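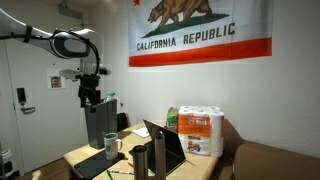 Posted by the Bullow data team in November | 32 shares | 2 comments

# Bullow Bus Stop List

A plain table of bus stops in Bullow and Midthorpe, with one row per stop. The current version has 2,593 rows.

## Columns

- `stop_id`: number painted on the pole
- `name`: as printed in the timetable
- `town`: Bullow or Midthorpe
- `shelter`: yes, no or blank
- `bench`: yes, no or blank

Blank means the stop has not been checked. Please don't read it as "no".

## Known problems

Stops on the Wisano loop share names in both directions, so join on `stop_id`. Names longer than 32 characters were cut in the old export and 400 of them still need fixing. The Midthorpe depot stops are left out; riders can't board there.

## Use

The file is UTF-8 with commas. Keep `stop_id` as text or the leading zeros will go missing. You may copy and change the data if you name the source.

## Comments (2)

**midthorpe_rider**: The stop outside the library has a bench now. The file still says no.

**tablefan**: Opened fine once I set the first column to text. Will there be a route column?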